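**Moving an old office Dell to a new desk without losing the accounting software**

Posted by Sofia Cunha, 23rd June

We run our books on a desktop program called Prarex, on a Dell tower older than my marriage. The license is tied to the machine. I have 2,213 invoices in there and a backup routine that consists of hoping. The tower has started to whine on startup and I want the data off it before it dies. The firm that sold us Prarex, Clanau, answers the phone in December, as far as I can tell. What do I copy, and in what order?

**Fladen**

Buy a new computer.

**Duarte Patrício**

I'll assume you read the above and felt helped.

Close Prarex on every machine that uses it. Then copy the whole data folder, not only the file with the company name on it. Mine had 77 files in there and the small ugly ones held the tax codes. Put one copy on an external drive and one somewhere outside the building. My sister's house counts, although she now charges me 20 dollars a year for "hosting."

After that, run the program's own export to CSV, which takes forever and looks broken for the first 5 minutes. Leave it alone. Write down the license key from the About window while you're in there, on paper, in handwriting you can read.

The whine is probably a fan. Unplug the tower and blow the dust out before you start a long export. 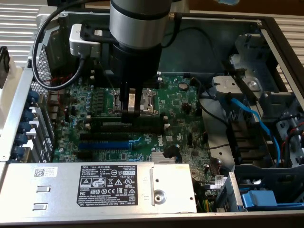 Can I restore the backup on a computer that has a newer version of Prarex?

Usually, but it converts the data on first opening and the old version won't read it afterward. Restore from a copy and keep the original untouched.

**Seixas**

Same thing happened to me with a different program and a different computer. I lost everything. Good luck!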